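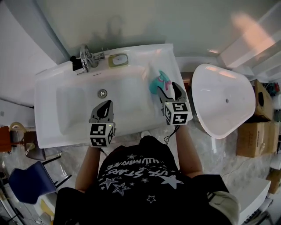 Caswood water main work moves to Bandlow Street next week

Aug 16, 2025

CASWOOD - Crews replacing the old water mains on the east side of town will start on Bandlow Street on Monday, and people who live there should expect low pressure or no water at all during parts of the workday for most of the week.

The Caswood Water Department said the shutoffs will run between 9 a.m. and 3 p.m. Water will be back on each evening. Door tags are going out this weekend to the 503 homes and businesses on the affected lines, which cover Bandlow Street from the rail crossing to Vachon Avenue, plus the short streets that run off it to the north.

The pipe being taken out is cast iron. Much of it is original to the neighborhood, and the department has repaired it so often that some stretches are more clamp than pipe, said Fulgencio Paredes, the department's field supervisor. A break near the corner of Bandlow and Vachon in March flooded two basements and closed the intersection overnight.

"That one was the third on the same block," Paredes said. "We patched it and it held, but we knew we'd be back there with the excavator sooner or later."

Work on the east side began in the spring at Drunau Park and has been moving south. Paredes said the crew lost several days in June to rain and several more when it hit a gas line that was not where the old maps put it. The line was not damaged, but digging had to stop while the gas company marked it again. The project is still expected to wrap up before the ground freezes.

What residents should do

The department asks people on the affected streets to fill a few jugs or a clean pot the night before a shutoff for drinking, cooking and washing hands. A bucket of water poured into the bowl will flush a toilet while the supply is off. Washing machines and dishwashers should not be started in the morning, as a machine that loses water partway through a load may stop and need to be reset by hand.

When the water comes back it may look cloudy or brown for a while. Cloudiness is usually air in the line and clears if a glass is left to stand. Brown water comes from rust stirred up in the old pipe. Residents should run the cold tap at a bathtub or an outside spigot until the water is clear before using any hot water, so that the sediment does not get drawn into the water heater.

Kitchen and bathroom sinks should come after that. The small screens at the ends of faucets can fill with grit following a shutoff, and a faucet that was fine on Sunday and weak on Tuesday most likely has a blocked screen. Most unscrew by hand and can be rinsed clean. White laundry should wait until the next day.

Anyone who still has brown water the morning after a shutoff should call the department, Paredes said. A crew can open a hydrant and flush the line from there.

No boil order is planned. If a pressure drop outside the scheduled work makes one necessary, the department will knock on doors and post a notice on the town website.

Service lines

The town will replace the public part of each service line, from the new main to the curb valve. The part from the curb valve into the house belongs to the property owner. Crews will look at the material when they dig at the curb, and owners will get a letter if the pipe on their side is lead or galvanized steel.

Owners who get a letter can have their side replaced while the trench is open. The town will pay 20 percent of the cost and spread the rest over the quarterly water bill for up to six years with no interest. Those who would like to hire their own plumber may do so, but will need a permit and will not get the town's share. Forms are at the department window in Room 201 of Town Hall.

Renters should pass the letter to their landlord. The offer has to be signed by the owner.

Traffic and parking

Bandlow Street will be down to one lane during work hours, with flaggers at both ends of the block being dug. There will be no parking on the east side of the street from 7 a.m. to 5 p.m., Monday through Friday, and cars left there will be moved to the nearest open street. The lane closure will shift south as each block is finished.

The Route 6 bus will skip its two Bandlow Street stops and use temporary ones on Vachon Avenue. Trash and recycling will be picked up on the normal day, but carts should be out by 6 a.m. so the trucks can get through before the crew sets up.

Trenches will be covered with steel plates overnight and filled with temporary asphalt at the end of the week. Paredes said people have complained about the bumps on the blocks near Drunau Park, where the temporary patches have settled. Those spots will be topped up this month. Permanent paving has to wait until the fill has gone through a winter, and is set for next spring.

Grass strips torn up by the digging will be raked and seeded in the fall. Residents with sprinkler heads or buried dog fences near the curb are asked to mark them with flags before Monday. Flags are free at the department window.

After Bandlow Street, the crew will move to the lower end of Vachon Avenue. Tags for that section will go out once the dates are firm. Questions about the schedule can be taken to the department window on weekdays from 8 a.m. to 4 p.m. Leaks and loss of water outside the posted hours should be reported on the department's after-hours line, printed on the back of every water bill.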